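Gallery: Stundier tool roll, small-tool version

The Stundier is a fabric roll for hand tools of the size used on phones, watches and circuit boards. It is black with orange binding. The notes on this page cover the pockets, the strap, the binding and the folding order. They replace the shorter notes on the old Enda page, which dealt with the zippered case.

Folded width is 300 mm. Weight without tools is 261 g on the postal scale. Both figures were taken by Mateja Popescu in November and apply to the current version only.

## Pockets and strap

The pockets are narrow and lie side by side, divided by stitched seams. A wide orange strap is sewn across them and the tool shafts pass underneath. Tweezers go in with the plastic tip covers on. Bare tips catch in the weave on the way in, and a caught tip bends easily.

The orange webbing has a coarse weave and sheds fiber along its edges. Loose tufts can be trimmed flush with small scissors. Do not pull them, as the pull carries along the edge. Chak-lun Man has tried a lighter on a spare length of the same webbing and got a hard bead that scratched the tool coating, so heat is not recommended on the strap. 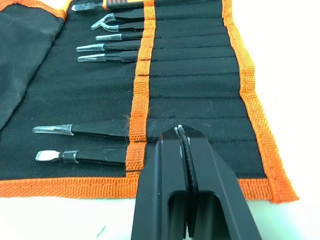

## Binding

The binding is folded over the raw edge of the black fabric and stitched through. It is the stiffest part of the roll and sets how flat the roll will lie. A new roll keeps a curl for the first week or so. Leaving it open overnight under a couple of books takes most of the curl out.

Corners are turned in a curve. On the first version they were square and mitered, and the miter opened up at the fold. Vesela Leka redrew the pattern with a larger radius. The same pattern is used for the Ginura pouch, which is shorter and has no flap.

Inspect the stitching where the binding meets the strap. Wear starts there in most of the returned rolls. A single broken stitch can be left alone. A run of broken stitches should be resewn by hand with heavy thread, using the old needle holes.

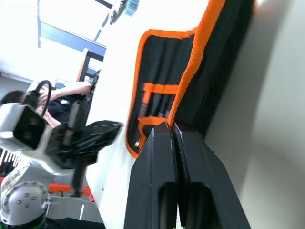 *Orange binding around the folded edge, with slim dark-handled tools held in the loops.*

## Opening and loading

1. Set the roll down on a flat surface with the flap side up.
2. Fold back the flap and crease it lightly.
3. Press the binding flat at both ends.
4. Slide each tool under the strap from the handle side.
5. Push it along until the strap sits over the shaft.
6. Leave an empty pocket on each side of anything with a thick handle.

The last step matters for drivers and pry tools with rubberized grips. The pockets share fabric with their neighbors, and a thick grip takes up slack from both sides. Two thick grips next to each other will hold, but the second one has to be worked in and is slow to get out again.

Order of loading is a matter of habit. Anjani Pelupessy loads by length, longest at the fold. Costel Halilović loads by use, with the tweezers together and anything that pries at the end of the row. The second order is easier to check at a glance when packing up.

## Fabric

The black fabric is woven, with a fine grid texture. It shows dust, mostly as a gray cast on the flap. A damp cloth removes it. Machine washing is possible but softens the pocket seams, and the roll will then slump in the middle when it is picked up.

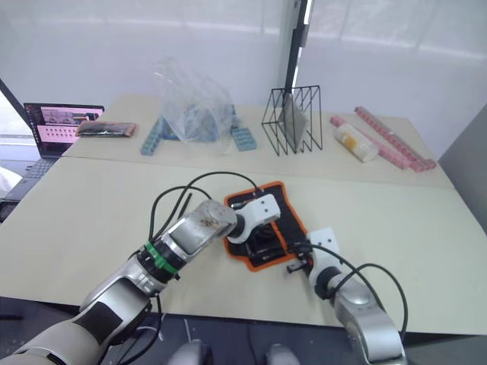
Slump also comes from loading one end only. With three or four tools at one side, the other side collapses and the binding takes on a wave. Spreading the same tools over the row corrects this without any other change.

The abrasion sample supplied by Omerović was rated at 4,000 cycles. No visible thinning was found on the swatch afterward, though the color had faded along the rub line. The strap webbing was not tested.

## Closing

Fold the flap over the tips first. Its job is to stop the tools sliding out endwise, and it does this only if it lies under the first turn of the roll. Then roll from the loaded end toward the empty end. Rolling the other way leaves the bulk on the outside and the roll will not stay closed.
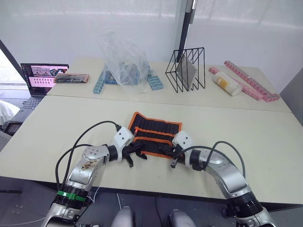 Keep the turns loose enough to slip a finger between them. A tight roll is smaller but puts a bend into thin tweezers, and a bent pair will not meet at the tips. If the binding at one end runs out of line with the other, unroll the last turn only and square it up. Starting over is seldom needed.

Storage is flat or on end. On end, the flap should be at the top.

## Changes from the previous version

- Corner radius increased.
- Strap widened to 40 mm.
- Flap lengthened.
- Snap closure removed. The socket side pressed into the handles of anything stored in the outer pockets.
- Thread changed to a heavier grade at the strap ends.

Older rolls can be fitted with the wider strap. Unpick the old one from the binding end, keep the pocket seams intact, and sew the new one along the same line. The job takes most of a Monday morning on a domestic machine. Use a leather needle, and turn the wheel by hand over the folded binding.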